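# Clumholm Covered Market: Visitor FAQ

**When is the market open?**
The produce and fish halls open at 6:30 a.m. and close at 2 p.m. The cooked food hall opens at 11 a.m. and closes at 9 p.m. All halls are closed on Wednesday.

**How do I get there?**
Take tram 202 to Mirnau Quay. The east entrance faces the stop. The west entrance is on Uvow Street and has the only step-free route to the upper level.

**Is there parking?**
The quay garage has 600 spaces. Stall receipts are not accepted as parking validation. Delivery bays on Uvow Street are reserved for traders until noon, and cars left there are towed.

**How are prices set?**
Fish is priced by weight, whole and ungutted. The scale must face the customer. Cleaning and filleting are charged separately at a posted rate. Produce is sold by weight or by the crate, and the sign states which. Stallholders in the fish hall do not usually bargain on single items.

**Can I have fish cooked on site?**
Yes. Buy it downstairs, then carry it to a kitchen on the upper level. Kitchens charge a preparation fee per item plus a cover charge per person. Ask for both figures before handing over the fish. Yüksel Grill accepts shellfish; the other kitchens do not.

**Where can I sit?**
Tables on the upper level are shared and cannot be reserved. Clear your own table when you leave.
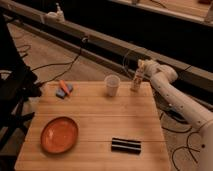

*Plank tabletop with a round orange plate.*

**What payment is accepted?**
All upper-level kitchens take cards. In the fish and produce halls it depends on the stall. The cash machine by the east entrance charges a fee for foreign cards.

**Are there guided tours?**
Selina Frei leads a tour of the fish hall on Saturdays at 7 a.m. It lasts 90 minutes and includes the auction gallery. Nithin Rai covers the tour in June. Closed shoes are required, as the floor is hosed down continuously until 9 a.m.

**Can I take photographs?**
Yes, in all public aisles. Flash is not allowed in the auction gallery. Tripods require a permit from the market office.

**Can I take fish home on a train or plane?**
The packing counter next to the ice room sells insulated boxes in two sizes. Gel packs can be added. Check your carrier's rules before buying; the counter does not refund opened boxes.

**How large is the market?**
The ground floor covers 3,943 square meters. The upper level is smaller and holds the kitchens, the restrooms and the market office.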